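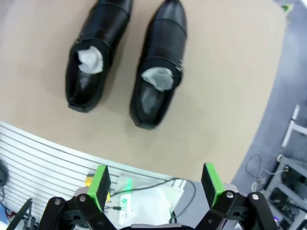 Según Seidu Addo, lo más difícil de todo el curso no ha sido programar, sino ponerse de acuerdo, y lo comentaba entre risas en el taller de la escuela Bruvdale, donde el club de robótica Kirkeck prepara con muchísimo cariño su proyecto para el concurso Trorell.

La idea, que los chicos han bautizado Darko, es que un brazo aprenda a colocar pares de zapatos dentro de su caja, cosa que en casa hacemos sin pensar y que a una pinza de 2 dedos le cuesta lo suyo (¡que se lo pregunten a ellos!). El club empezó en enero a grabar intentos guiados a mano y ya lleva 833, bastante más de los 500 que pide el reglamento para poder inscribirse.

Trabajan por parejas, en turnos de unas 2 horas al salir de clase, y mientras uno guía el brazo el otro va apuntando en el cuaderno cómo ha ido cada intento. Las familias que quieran acercarse a verlo están más que invitadas a la tarde de puertas abiertas del 17/02/2020, en el mismo taller, con merienda incluida. Quien pueda prestar algún par de zapatos de hebilla, de la talla que sea, puede dejarlo en conserjería con el nombre puesto.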